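Zu Besuch bei Skivbridge: Roboter lernen PCs zerlegen und zusammenbauen

Im September war ich endlich mal bei Skivbridge im Labor, wo Fatima Masilela und ihre Gruppe am Projekt Pathirana sitzen. Ich hatte mit Hochglanz gerechnet und bin dann direkt neben dem Alutisch gelandet, auf dem ein offener Rechner lag, und habe erst mal zehn Minuten nur geschaut (und meinen Kaffee kalt werden lassen).
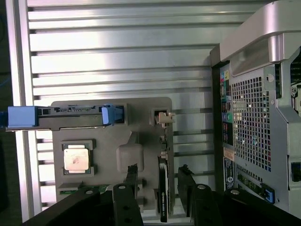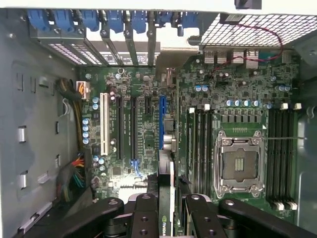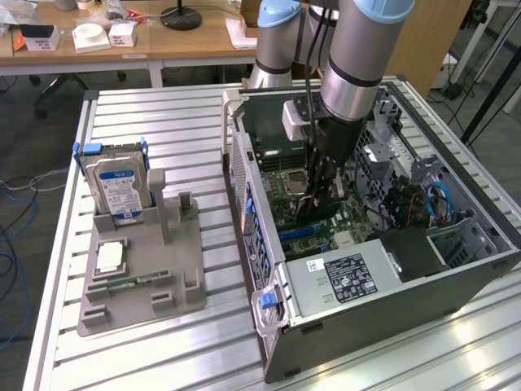
Oben zweimal der Blick der Kamera am Greifer, unten der Arbeitsplatz mit Ablageplatte, Tower und Arm.

Worum geht's? Der Arm soll Bauteile aus einem Desktop-PC holen, in der grauen Ablageplatte parken und auch wieder einsetzen können: Grafikkarte, Speicher, Prozessor, Festplatte. Klingt erst mal nach Fleißarbeit, aber so eine Karte verkantet ja schon mir regelmäßig! Die Methode heißt intern Skurkine und setzt auf Vorführungen: Ein Mensch steuert den Arm durch die Aufgabe, und das Modell lernt aus den Kamerabildern und den Bewegungen. 700 Vorführungen haben sie inzwischen beisammen, 262 davon nur für die Grafikkarte.

Am spannendsten fand ich die Sache mit den zwei Blickwinkeln. Die feste Kamera sieht den ganzen Tisch, verliert aber die Details, sobald der Greifer tief im Gehäuse steckt. Die am Handgelenk ist ganz nah dran, dafür verdecken die Finger gern mal genau die Stelle, um die es geht. Fatima hat beides gegeneinander getestet: Von 122 Versuchen, eine Karte zu greifen, gingen mit beiden Kameras 2 daneben, mit der festen allein waren es deutlich mehr. Die genaue Zahl wollte sie mir noch nicht geben, das kommt erst in den Bericht.

Beim Einsetzen sieht es übrigens zäher aus. Ilse Visser, die die Ablageplatten konstruiert, meinte, der Prozessor sei die mit Abstand fieseste Aufgabe, weil man ihn flach und ganz ohne Druck ablegen muss. Sie druckt gerade die nächste Version der Halterung, mit etwas schrägeren Kanten. Ich durfte auch selbst kurz steuern und habe die Karte schön neben den Steckplatz gehalten, tja.

Nächste Station ist dann Trarnar, da schaue ich mir an, wie die ihre Greiferfinger testen.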